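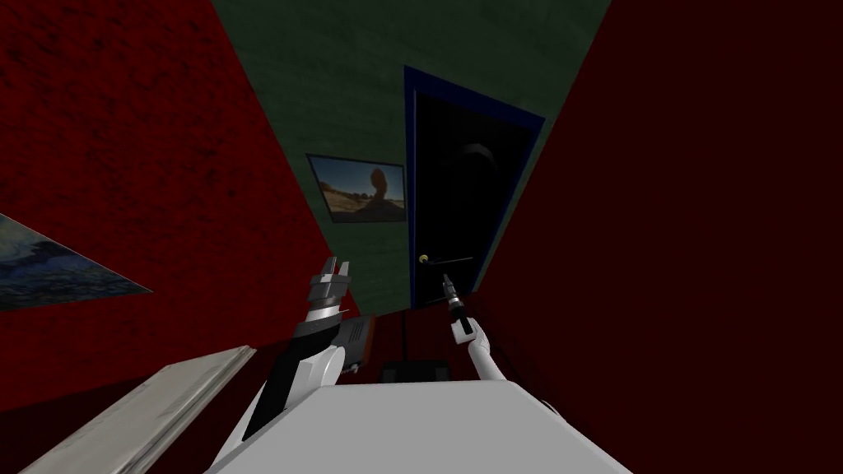

The fort at Grellitz would fall before the snow came, they said in Bremanton, and anyone with a boat should sell it now. I was fourteen and had no boat. I had a place as apprentice to the river pilot, which meant I slept in her shed and carried her sounding line.

She did not think the fort would fall. She had taken the garrison's flour upriver every fall for longer than I'd been alive, and she meant to take it again. The load was 80 sacks. The raiders from Vornow had put a chain across the water below the fort, and they were offering 2,000 crowns for the pilot who could bring their own ships through the shoals.

"That's a lot of money," I said.

"It is," she said, and went on greasing the oarlocks.

We left after dark with two rowers. I stood in the bow and called the depth by touching her knee with the line, once for each fathom, so there would be no talking. At the bend the current pushed us toward the left bank, where the raiders had their fires. I could smell mutton cooking. One of their dogs barked for a while and stopped.

The chain was lower than we had been told. It had been a wet month, and the river had come up over it in the middle. The pilot had us shift 2 sacks from the bow to the stern, then had all of us move back after them. The bow went over clean. Then we crawled forward on our bellies over the flour, and the stern came up and went over too, with a scrape I was sure they could hear in Vornow.
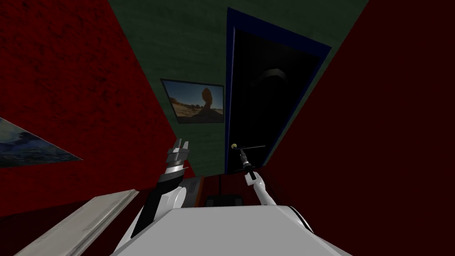 Hold the light down, a man called from the water gate, and did we have any salt with us? We had none. He was annoyed about it, and he kept on about the salt the whole time he was helping us unload.

The captain of the fort asked the pilot what he owed her. She told him the same price as last year. Then she looked at me and said the boy got a share this time — a small one — and the captain counted it into my hand.

I have it still, less what I spent on boots.

Stories > Short fiction > Fantasy > The Flour Boat

Comments (3)

hayat: I liked that the guy at the gate only cares about salt. Is the pilot the same one from your ferry story?

Reply from the author: Yes, but younger. The ferry story takes place after she moves downriver.

marshlight: Small thing, but wouldn't the raiders have somebody watching the chain? Otherwise enjoyed it. I'd read more about the apprentice.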